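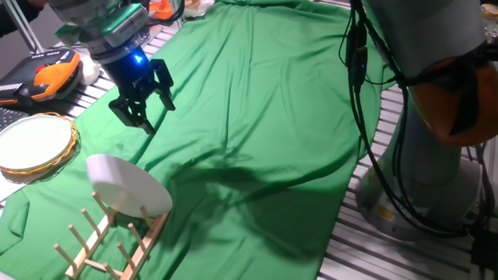 October, just after 8 am

Sourdough starter trial, day 11. Writing this before coffee so bear with me.

Jar A (rye, kitchen temp) — doubled overnight and already sinking in the middle. Smells like green apple, bit of nail polish behind it. Hungry. Moving it to two feeds a day starting tonight.

Jar B (white flour only). Slow. Maybe a third up from the rubber band. Loose, gray liquid on top again, stirred it back in. Does not smell bad, just flat. Same as yesterday and the day before.

Jar C (half and half, Plimham whole wheat). The good one. Domed top, bubbles all down the side, held its height till I got in. If we have to pick one to carry forward it's this.

Feed for all three is still 50 g starter, 50 g flour, 50 g water. I know the Yáñez notes say to go stiffer. Not changing that in the middle of a run. Next round.

Water: using the jug that sat out overnight. Forgot to fill it last night for tomorow, so whoever closes up please fill it. Cold tap is fine, lid off.
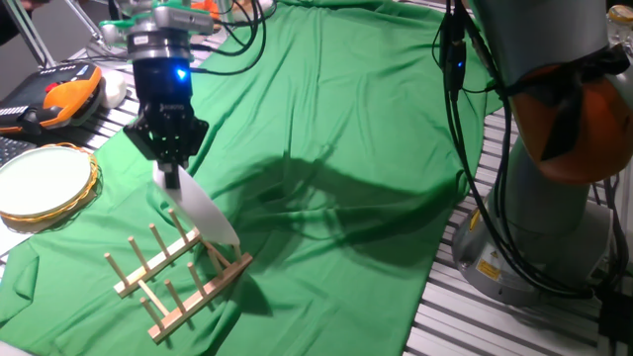 Scale is drifting again. Put the same spoon on it three times, got three different numbers, 8 g between the low and the high. Changed the batteries, better but I don't trust it. Switched to the little Pandmont scale for the feeds and marked the page where the change happens. Anything before that line, take with a pinch of salt (ha).

Test loaf from Jar C, baked yesterday afternoon. Notes, since I didn't write them at the time:

Mixed around 11, left it on the counter under a bowl. Folded when I remembered, so maybe three times, maybe four. Shaped too early. It spread on the peel and I baked it anyway. Dutch oven, lid on 20 minutes, lid off until it looked right. Should have timed the second part, did not.

Crumb tight at the bottom, couple of big holes under the crust. Classic underproofed. Crust very good. Taste mild, less sour than the September loaf, and I liked it more. Heel was gone by the time I came back from lunch so somebody else liked it too.

Things to try on the next one:
wait longer before shaping, poke test properly this time
a bit less water, the dough was a mess to handle
same flour, don't change two things at once

Question for the group — do we care about sour? Half the comments on the last sheet say "more tang" and the other half say "finally not sour". Can't do both. I'd go mild and leave Jar A going for whoever wants the strong stuff.

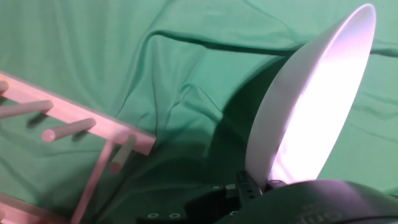 Volodymyr Harasym

Afternoon add-on, 4 pm

Fed all three at noon off the small scale. C is already past the band, A level with it, B asleep. Giving B two more days and then it goes into pancakes. Actual plan, not a threat.

Flour left: most of a bag of the rye, not much of the Plimham. Orkside has the same whole wheat in the bigger sack but the last one we got from them was ground coarser and the dough felt gritty. If we order from there, start a new line in the book so we dont mix up the results.

Labels on the lids are coming off from the steam when the jars get washed. Used masking tape on the glass instead, date of last feed on the tape, letter on the lid. Please don't swap lids. Jar B spent a morning as Jar A last week and I only caught it by the smell.

Discard tub in the fridge is full. Crackers? Recipe is in the back of this book, the one with sesame, and the oven wants to be lower than it says there. They went dark fast last time.

Next loaf gets mixed tomorrow morning if C peaks before 11. Leaving the bowl and the salt out.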